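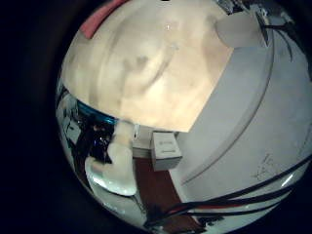 A robot's hand, with a small white box and some black cables also in view.

Robots at Work: Who Does What?

A robot is a machine that can sense, follow a program, and move. Using machines to do steps that people used to do by hand is called automation. A workplace seldom automates a whole job at once. It usually automates one step, and the other steps stay with people.

Nutmont is a company that ships small boxed parts to repair shops. On a full day, 1440 boxes leave the building. Eleven people work in the packing room. Each box has to be picked up, turned so the label faces a scanner, and placed in a tray. This step is called sorting, and it is the one that robots now share.

How a robot hand holds a box

Your hand has skin that feels pressure. If a cup starts to slip, you squeeze harder before you have time to think about it. A robot needs sensors and a program to do the same. The program sets how far the fingers close and how hard they press. If the force is too small, the box drops. If it is too large, the cardboard bends.

At Nutmont the limit is set for light boxes, up to 800 grams. Heavier ones go to a person.

How the arm moves

A robot arm is made of stiff parts called segments. The places where segments meet are called joints. A motor in a joint turns one segment against the next, much as your elbow lets your forearm swing. In the next picture, a white arm with smooth, rounded segments bends at an elbow. Cables hang near it in loops. Cables on a moving machine need some slack – a tight cable can pull out when a joint turns.

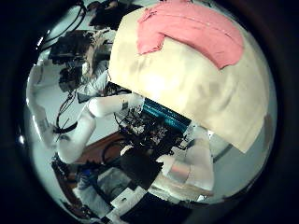

What changed for the people

Before the robots, Lamai Saengthong sorted boxes for her whole shift. She picked up and turned the same kind of box hundreds of times, and her wrists were sore by the afternoon. Now she spends the morning checking trays and the afternoon on boxes the robots cannot handle, such as torn ones.

Petro Kuzmenko has a new job title: cell technician. A cell is the area where a robot works. He inspects cables, cleans sensors, and changes the program when a new box size arrives. He took a training course in February to learn how.

Not every change was welcome. Dennis Mfinanga liked sorting because he could talk to the person next to him. His new station is farther away and louder. The company has agreed to move it, but the work has not been done yet.

Words to know

Automation: using machines to do a step of work.
Joint: a place where two segments of an arm meet and can turn.
Sensor: a part that measures something, such as force or light.
Cell: the area where a robot works.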